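Tabletop robot code leaves the hard questions to the people who sell the arms

A voluntary code of practice for small robot arms that push, sort and handle loose objects on a bench was released for comment in September, and anyone hoping it would settle arguments over what counts as a fair result should keep their expectations modest.

The draft runs to 4 parts and was put together by Irnico, a consultancy that has written in-house rules for packaging plants and a couple of university labs. Two suppliers, Todel and Drillar, have already said they will follow it. Both had a seat at the drafting table, so their enthusiasm comes as no great surprise.

On paper the thing is sensible enough. Work surfaces are to be fixed down. The arm's reach has to be marked on the floor. Test objects must be listed by shape and colour, and each run has to begin from a layout the operator has written down beforehand. Failed runs are to be kept on file alongside the good ones, and a supplier quoting a success rate must say how many runs it came from.

That last clause would be welcome if it had any teeth. Nothing in the draft says who checks. Suppliers fill in their own forms, file them in their own system and hand over a summary on request. The word "independent" appears in the introduction and then drops out of sight. 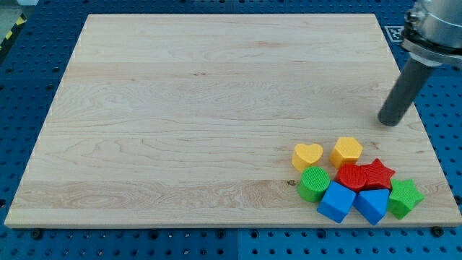 Peter Dvořáček, who spent years commissioning sorting lines before moving into inspection work, has read the draft twice and remains unimpressed.

"I've got no quarrel with taping the floor and bolting things down. Any decent workshop was doing that already," he said. "What I want to know is what happens when a customer's bench doesn't look like the test bench. Different lighting, a scuffed surface, parts with grease on them. The code has one paragraph on that and it tells you to use your judgement."

His other complaint is with the objects themselves. The draft lets suppliers qualify an arm on simple, brightly coloured shapes and then describe it as compliant for "general light handling". Dvořáček reckons that label is far too generous. A plain shape in a strong colour is about the kindest thing you can put in front of a vision system, he argues, and a purchasing manager who has never watched one of these machines work won't know the difference.

The required number of runs is another sore point. Part 2 asks for 700 runs before a rate can be published, a respectable figure until you reach the footnote. It allows runs to be thrown out if the starting layout was "not representative", and leaves the operator to decide what that means. In a worked case in the appendix, only 367 runs survive the cull. The published rate is calculated on those alone. The appendix offers this as good practice.

Irnico defended the footnote in a written reply, saying operators need room to discard runs spoiled by knocks, power dips and mislaid parts. Fair point, but a list of permitted reasons would have fit on half a page, and the reply didn't say why there isn't one.

Safety gets a better run. The section on clearances is clear and usable, and it insists that speed limits be set for the tool that is fitted, as well as for the bare arm. Long attachments change how far a machine can reach, and older house rules tended to skip over that. Even here, though, there is no requirement to repeat the assessment when a tool is swapped, only advice to "consider" it.

Howells, which leases small arms to trade schools and food processors, has not signed on. The company said it would wait for the final text and wanted to see an outside auditor named before it put the code in any contract. It also asked for the phrase "general light handling" to be struck out.

Comments close at the end of the month. Irnico says it will publish the submissions it receives, with the names of those who made them, but hasn't committed to answering them. A final version is expected after 2 rounds of edits, and the compliance label can be used in advertising from the day it comes out.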